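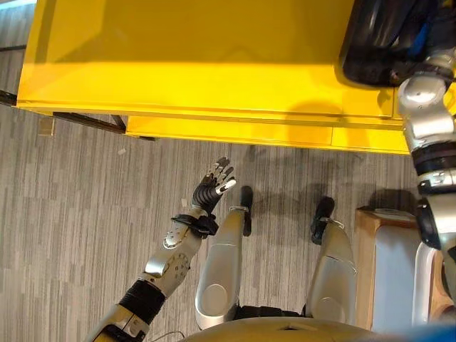 收纳盒为什么要放在架子上，堆在地上不行吗？

行是行，只要你不介意每天弯腰，也不介意半夜光脚踩到一块积木。架子的本事很简单：把地板上的东西搬到半空中去，让地板重新变成可以走路的地方。

这一篇要讲的就是架子和盒子。听上去很无聊，我知道。恐龙和火山的那几篇早就被别人抢着写完了，轮到我的时候，桌上只剩下“架子”。不过写着写着，我发现它也有些讲究。

架子是什么

架子说白了就是几块叠起来的“地板”。房间的地板只有一层，你把书包、画册、脏袜子全摊上去，它很快就满了。架子在同一块地方的上方又多变出几层来，墙没有变远，房间没有变大，能放东西的地方却多了。

仓库里的人最懂这件事。有个叫Ingate的仓库，架子一层一层往上排，最高的地方要踩梯子才够得着。大人把这叫“利用垂直空间”。你也可以这么说，下次爸爸妈妈让你收拾房间，你就告诉他们你正在研究垂直空间，也许能拖延五分钟。

为什么漆成黄色

架子可以是任何颜色，木头色的，白的，灰的。亮黄色的架子有一个好处：深色的东西放上去，一眼就能看见。黑盒子放在黑架子上，就像黑猫睡在煤堆里，你得伸手去摸才知道它在不在。

反过来也一样，黄盒子放在黄架子上，找起来也够你忙的。所以选颜色的时候，别只想着“我最喜欢黄色”，还要想想上面要放什么。

黄色还有一个小脾气。有光照着的地方，它亮得像柠檬；躲在阴影里的地方，它又变成了橙子。架子还是同一个架子，漆也没有变，变的只是光。你可以找一张黄纸，折一个角，放到台灯底下看看，一张纸上能看出好几种黄。

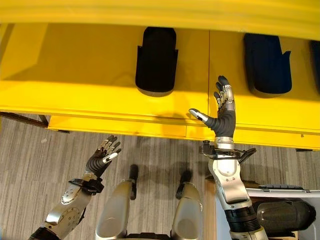 盒子为什么一头宽一头窄

你大概见过这样的盒子：后面窄，前面宽，前沿还是圆的。它看起来像是设计师画到一半改了主意，其实各个部分都能派上用场。

宽的那一头朝着你，手伸进去比较方便。窄的那一头朝里，反正你也不常去摸那里，除非掉进去一颗弹珠。圆圆的前沿没有尖角，手腕碰上去不那么疼。至于两边要是有突出来的小尖角，那就得小心一点了，尖角最喜欢勾住毛衣的袖子。

Nives Lombardi在Prulo玩具修理铺干活，她的螺丝全装在小盒子里。她教给学徒的第一件事跟螺丝没有关系，是“盒子不要装满”。装到七成，拿起来不洒，找起来也快。装满的盒子看着很有成就感，一直看到它翻倒为止。

深色的盒子里面有什么

不知道。这正是深色盒子的毛病。

光照进深色的盒子，大部分会被盒壁吸收掉，反射出来的很少，所以盒子里面看上去黑乎乎的。浅色的盒壁会把光弹来弹去，里面就亮堂一些。你要是把一块黑橡皮放进黑盒子里，就等于跟它玩捉迷藏，而橡皮非常有耐心。

办法有两个：一个是在盒子外面贴标签，另一个是在盒底垫一张白纸。贴标签的时候请写清楚里面是什么，不要写“东西”，也不要写“重要的东西”。Gianni Fabbri小时候有一个盒子，上面写着“别的”。后来他又有了一个盒子，写着“别的别的”。他长大以后仍然不知道第二个盒子里是什么。

怎样把盒子摆好

盒子之间要留一点缝。手指能伸进去，才能把盒子拿出来。挤得紧紧的一排盒子看上去很整齐，拿的时候却会一个拽着一个，像早上不肯起床的兄弟。

盒子要摆稳。前沿不要伸到架子外面去，不然路过的胳膊肘早晚会帮你把它送到地上。有些架子的前边有一道稍稍高起来的边，能拦一拦往外滑的东西，但它拦不住你的胳膊肘。

重的放下面，轻的放上面。一个装满石头的盒子如果放在最高层，架子会头重脚轻，站不稳。想知道为什么，可以在头上顶一本大字典走几步，请在地毯上走。

最后，给架子留一块空地方。很多人看见空着的地方就难受，马上要找点什么放上去。忍一忍。下个星期你一定会捡到一根特别好的树枝，到时候它就有地方住了。

自己动手试一试

找两个一样大的纸盒，一个里面涂黑，一个里面留白。每个盒子里放一枚黑纽扣，再把它们放到书架上光线暗一点的那一层。退后三步，看看哪一枚纽扣更好认。

然后换成白纽扣，再看一次。把结果记在本子上，记完以后把纸盒收好。收到哪里去，你应该已经会了。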